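Print this page | E-mail this page

Search Tarik notes: enter keyword or unit

Hand-Held Gripper Station -- Inspection Checklist with Comments

Applies to the paired hand grippers at the Fenach collection cell. One sheet per pair. Initial each line. A line that fails is written up and the gripper comes off the floor until it is cleared. Last revised in December by Haris Memon.

1. Power strip and floor cables

Strip sits flat, switch reachable. No plug partly out of its socket. Run a hand along each cable from plug to device and feel for nicks in the jacket.

Comment: cables crossing the walking route get taped or moved. Operators step backward when they lift an object off the table and will not look down.

2. Gripper body

Check the shell seams and the slots on the top face. Slots are to be clear of tape, lint and label scraps. Wipe with a dry cloth. No solvent on the light gray parts, it crazes them.

3. Finger and boot

Move the finger through full travel by hand, power off. It should return without a catch. Look at the rubber boot where it meets the finger for splits, and press around the flared base to confirm it is seated.

Comment: a boot that has lifted on one side will ride up into the view of the gripper camera within a shift. Replace it, do not glue it. Spare boots are in the Najjar drawer.

4. Marker cubes

Each gripper carries its own cube. Cubes are not to be swapped between left and right. Faces clean, corners square, no print lifting. Grip the cube and twist lightly. Any play is a fail.

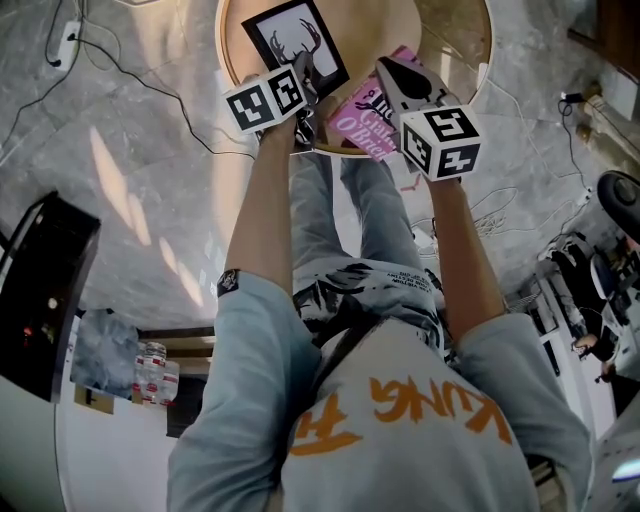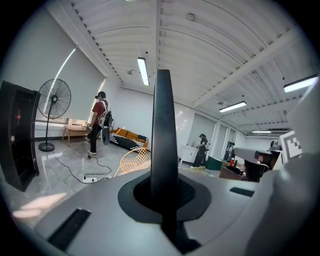 Pose dropout is the fault most often logged against this station, and most of it traces to the markers or the lighting. Start with the lamps: any tube that flickers is replaced before tracking is checked. Then hold each gripper at working height and turn it slowly while a second person watches the pose readout. Sun on the tile floor is a separate problem. With the bright patches lying across the marble pattern beside the round table, the camera exposure can drop far enough that the dark squares on a cube smear together, so repeat the turn with the blinds adjusted and log both results. A cube that passes in one condition only is a fail.

5. Pads and contact

Close the jaws on the test block and pull. Slip at light pull is a fail. Flat items such as framed prints and books show pad wear first, as the jaw has only a thin edge to hold.

Comment: pads are replaced in sets of 2. Cycle limit is 1,000 closings, taken from the Tiltance counter and not from the operator's estimate.

6. Backpack rig

Straps even, buckles latched. Nothing hanging low enough to catch a chair. Connectors finger tight -- no pliers.

7. Recording test

Record one short pick and place with both hands. Play it back before signing. Check that left and right are not reversed in the file. Reversal is a wiring error at the hub and is corrected there, never in the software settings.

8. Sign off

Initials, unit numbers, parts used. Leave the sheet on the clip by the charger.

Comments (3)

dwk_bench
Item 3, does "power off" include the battery? Ours still holds torque on the finger for a while after the switch.

H. Memon
Yes, battery out. Will change the wording.

posted by rlo
We had play in a cube that passed the twist check. The screw was tight but the bracket under it had a hairline crack. Suggest adding the bracket to item 4.

E-mail this page | Print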